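A morning at the Urkilent open day

2018-10-07

I'd been meaning to go to one of these for ages, and when the Urkilent open day came round I finally got on the bus and went. It's 3 stops past the retail park and then a bit of a walk (wear proper shoes, the verge is all mud). Entry was free, tea was free, and the shortbread was free until it ran out, which was early.

I should say I went for the furniture. I spend my working life at a desk that wobbles, so other people's workrooms are my idea of a good day out! The ground floor was mostly display boards about the old Clultance works that used to stand on the site, with some lovely maps, and I got stuck there far longer than I meant to. Then it was up the stairs to the workroom, and that's where I properly perked up.

First thing, the windows. Tall ones with grey frames, set in the far wall. Then the desks, long and white on thin white metal legs, very plain, exactly what I've been trying to find at home for under 500 pounds. Somebody was sitting behind a monitor, and I was pleased to see the desk was as cluttered as mine, cardboard box on the end and all.

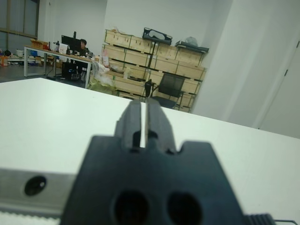 What I really wanted to take home was the stack of crates against the back wall. Light wood, four rows high, with dark slats between the layers, and things parked on top the way you'd use a sideboard. I've priced up proper shelving from Nakia and it came to 900 pounds with delivery, so you can imagine what I was thinking. I've got just the wall for it, too, behind the sofa, if I can talk the rest of the household round.

The dark grey floor I liked less. It would show every crumb in my house, though I suppose it suits a room like that.

After that I queued for the talk in the Gautam room, which was full, so I stood at the back. It was good on the history of the building and a bit long on the car park. I bought 6 postcards on the way out and missed my bus by a whisker.

They're hoping to do another one in April. I'll go again, and next time I'm taking a tape measure.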